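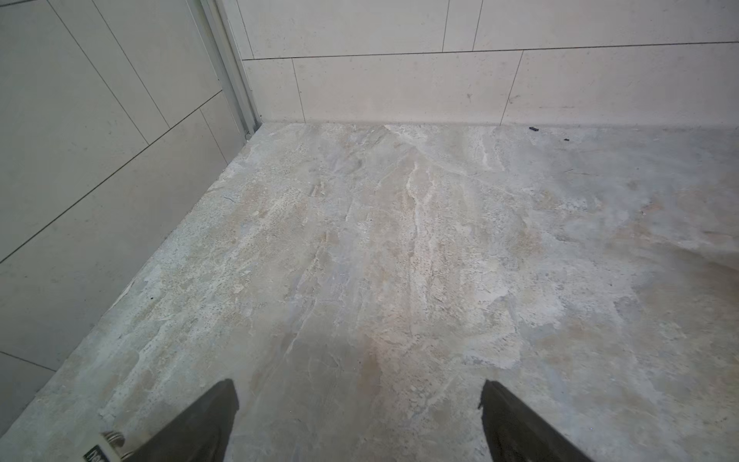 Ticket: Slow drain and sewer smell, downstairs bath, unit 8
Property: Moltby
Opened: 26 August 2025
Handled by: Quang Kiều
Status: open, monitoring

Reported
Tenant says bad smell in the bathroom, worst in the mornings, comes and goes. Shower drains slow when two people go back to back. Sink fine. Toilet flushes OK but gurgles once in a while. No leaks that they know of. They've been pouring bleach down. Asked them to stop.

Entry 1
Called tenant before going over. Smell started after they came back from a trip. Gone 25 days. First guess is a dry trap. Told them run the shower two minutes, then a quart of water down any drain that doesn't get used. Call me back tonight.

Entry 2
Called back. Smell better for one night then back again. So not just the dry trap, or the trap isn't holding. Going over in the morning.

Entry 3
On site. Lifted the shower strainer, two screws, one of them stripped, got it out with a rubber band under the driver. Hair, soap, a bottle cap. Pulled what I could with the plastic zip strip. Then the hand snake. Hit something soft at 8 feet, worked it, came back with grey sludge and more hair. Ran hot water after. Drains much faster, no standing water with the shower full on.

Smell still there. Fainter. Could be me stirring it up. Left the window open and the fan on.

Fan is weak btw. Held a square of toilet paper up to it and it dropped right off. Separate ticket needed, not doing it on this one.

Entry 4
Tenant texted, drain good, smell back by morning. Same as before pretty much. Things I have ruled out or think I have:

Dry trap, shower: no, water visible in it with a flashlight
Dry trap, sink: no, used every day
Sink overflow: cleaned with bottle brush and baking soda, was gross, did not fix it
Toilet loose: no rock at all, bolts tight
Bleach: stopped, no change

Not ruled out: wax ring, vent, old washer standpipe behind the closet wall.

Entry 5
Asked Prosten for the old job sheets on this unit. They did the plumbing when the laundry was moved upstairs. Guy on the phone said he'd look. Didn't sound like he would look.

Reply from Prosten (pasted)
"Hi Quang, job sheet attached. Washer box in 8 was disconnected at the supply side only. Drain was left in place and capped with a test plug, customer was going to decide later. Vent was not touched. Let us know if you want us out there, we are booked into September."

Test plug. Those are not meant to stay in for years, the rubber goes hard. Good to know NOW.

Entry 6
Back on site. Emptied the closet (tenant had 29 shoe boxes in there, took a while) and took off the access panel. Smell hit me right away, so we have a winner I think. Plug was in the standpipe but crooked, rubber cracked along one side. You could turn it with two fingers. Trap under it bone dry, of course it is, no water has gone in there since the washer left.

Fix for today:
- pulled old plug
- poured half a gallon of water in the trap
- a little cooking oil on top to slow it drying out
- new 2 inch mechanical plug, hand tight then a half turn
- wiped down inside of the wall cavity, no damp, no mold that I could find
- panel back on but NOT caulked yet, want to be able to get in again

Mornings being worst makes sense, closet door is kept shut overnight and they open it to get dressed. Should of asked that on the first call.

Entry 7
Tenant says no smell last night, none this morning. Gurgle in the toilet still happens but less. That one bugs me. Slow drain is cleared so a gurgle says the vent isn't pulling enough air. Leaves on the roof maybe, or a nest. Don't have the tall ladder, it's at the Ustari building.

Entry 8
Note from Hầu in the office: owner wants to know if this is done so it can be billed. No. Please leave it open. Drain clearing and plug can be billed, vent cannot, haven't looked at it. Parts so far are one plug and one strainer screw. Zip strip was mine.

Still to do
Get ladder back from Ustari, check roof vent, hose down it if there's leaves
Proper glued cap on the standpipe, ask owner first in case they ever want a washer there again
Caulk access panel after the cap
New ticket for the bath fan
Check if the other units that had laundry moved have the same test plugs. Bet they do. Ask Prosten for those sheets too
Tell tenant again no bleach, and no drain cleaner either

Next check: call tenant in a week, sooner if the smell comes back. If it does, pull the toliet and do the wax ring.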